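Lenthorpe College
School Administration and the Law, Unit 9
Handout: Exclusion, attendance and the duty to give reasons
Revised June 20, 2019

Read this before the seminar. Reading it during the seminar is a tradition we would like to end.

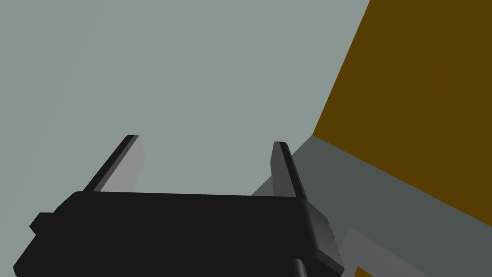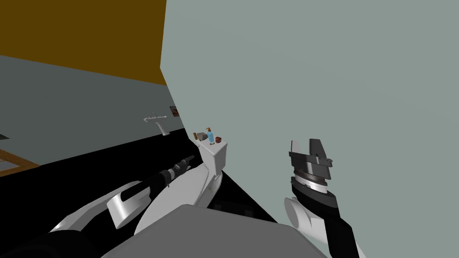

Most schools meet exclusion law through something small. A head teacher wants a pupil kept at home until a uniform is replaced, a fee is paid or a form is signed, and the letter goes out the same afternoon. The rule behind the letter is usually as bare as the pale wall beside the toilet in the second picture, and students should get used to looking at it and asking what is missing. Who made the decision? Under what power? For how long? If the letter answers none of these, the school has excluded a child without noticing that it did.

1. Three words that get mixed up

Suspension is temporary and has an end date. Expulsion is permanent and, in nearly every system you will study, requires a hearing of some kind. "Asked to stay home" is a phrase used by schools that would prefer to do the first while filling in the paperwork for neither. For the purposes of this course, if the pupil is not allowed through the gate, treat it as exclusion and work from there.

2. The Celley problem

We will use the Celley district as our running case. The district has 319 pupils in its upper school and an attendance policy that runs to 70 pages, nine of which deal with hats. The power to send a pupil home appears once, in a footnote, and gives it to "the appropriate person." The policy does not say who that is. Over one term the principal, a deputy and the front office each took themselves to be the appropriate person, sometimes on the same morning.

Questions to prepare:
Can a power be used by someone the policy fails to name?
Does it matter that the parents did not object at the time?
If the deputy was wrong to send the pupil home, can the principal approve it afterward?

On the last one, please do not write "it depends" and stop. Everything in this unit depends. Say on what.

3. Notice and reasons

A parent should be told what is alleged, what rule it falls under and how to answer. That is a short list, and schools still manage to lose parts of it. The Laxdal letter (in your reader, after the blank page) is a fair specimen. It runs to four paragraphs, uses the word "community" seven times and at no point mentions what the pupil is supposed to have done. Mark up your copy. Underline anything that counts as a reason. Bring a sharp pencil, though you may not wear it down much.

Compare it with the Dirnier letter, which is two sentences long and rather rude. Most students prefer the Laxdal letter. Most tribunals would prefer the Dirnier one – tone is a matter for the school's conscience, while content is a matter for the panel.

4. Blanket rules

A blanket rule applies to a whole group with no look at the individual pupil. Some are lawful. A school may close a building to everyone if the boiler fails. Trouble starts when the group is picked out by something other than the risk, or when the rule allows no exceptions and a pupil turns up who plainly deserves one. Ask whether anybody had the authority to say yes. If the answer is that the computer system has no box for it, you have found your ground of appeal.

5. For the seminar

Groups A and B argue for the school, C and D for the parents. Roughly half of you will get the side you dislike. Written outlines are one page, in a font that can be read by a person of my age, and go in the tray outside the unit office before the session. The tray marked "Laxdal" is for a different course and is emptied once a year, in June.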